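3.2 Winter counts at the Abera site

I started the December counts before sunrise most mornings, usually with my hands already too cold to hold a pencil properly. The Abera plot is a strip of old hazel and birch along the creek, and I picked it mostly because I could walk there from home (I know, not the most scientific reason, but it meant I never skipped a visit on account of the car!). The transect runs 735 meters from the footbridge to the fence line at Irgate, and I walked it at the same slow pace each time, stopping at 7 fixed points to listen.

Most of what I logged was finches and thrushes, plus a noisy bunch of nuthatches near the second point that I got very fond of. Birds flying straight over went into a separate column and stayed out of the totals. Deer tracks were noted but never followed — it's so easy to wander off after them and lose half the morning.
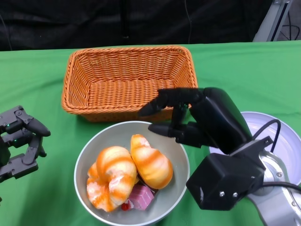 Figure 4. Wicker basket and round light gray bowl on a green cloth, with a dark backdrop behind.

Feeding was the part I argued over most with Marilou Tiongson, who ran the paired plot at Stasovus. She wanted no extra food out at all. I wanted a small, steady amount so we could compare visits at a known spot, and in the end we did it both ways: her plot had none and mine got 200 grams of sunflower hearts each morning, scattered by the third listening point. It's a crude setup with only two plots, and I'd love to see somebody repeat it with more.

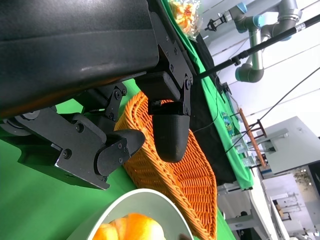

The other thing I'd change is the timing. By the time I got to the fence line the light was fully up and the small birds had spread out, so the last two points always look poorer than the first two. Walking the line from the Irgate end on alternate visits would have fixed that, and I only thought of it when the notebook was nearly full. Marilou did swap directions from the start, so her numbers by point are safer to read than mine.

Between us we ended up with a little over 3000 records. I typed mine in each evening while the morning was still fresh in my head, and where my handwriting left a species in doubt I entered it as unidentified. Those rows are kept in the totals and left out of the species tables in Section 4.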